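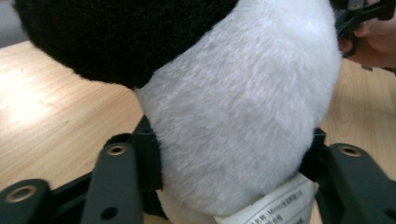 Collection at Petville: a black and white plush toy held in the hand-held gripper.

Gerka Handling Project
Progress report to Hauser, second period
Prepared by Daiane Camargo

Work this period

We moved collection from the Litdale office to the Petville site in January. The two hand-held grippers came across with us and were recalibrated before any recording was done. Mornings are used for collecting and afternoons for checking and labelling.

The soft goods set now has 51 objects, against 53 in the plan. The last two are on order. Plush toys make up the largest group. They change shape when squeezed, and the model trained on last period's examples tended to close too far on them. Operators have been asked to vary where they take hold of each toy and to include grasps with a care label near the fingers, as labels were missing from almost all of the earlier recordings.

Gilmar Evangelista rewrote the operator instructions. The main change is that a grasp is now kept in the set if the toy slips, provided the slip is labelled. Previously these were thrown out.

Problems

Glare off the tabletop is still affecting some recordings. We have tried moving the table and will try a matte cover next. The colour of the cover has not been settled.

Dark fur against the black gripper is hard to separate, and labelling of these examples is slow. Gilmar is testing a lighter finish on one set of fingers. If it doesn't change the grip, we will do the second set as well.

We lost 19 recordings to a storage fault. They have been redone.

Spending

Within budget overall. Travel was higher than planned due to the move, and the difference was covered from the equipment line. No change to the total is requested.

Next period

Finish the soft goods set and begin retraining. Start on boxed items once the shelving at Petville is in. We would like Hauser's view on whether the boxed items should be recorded at Litdale as well, as this affects how we book operators.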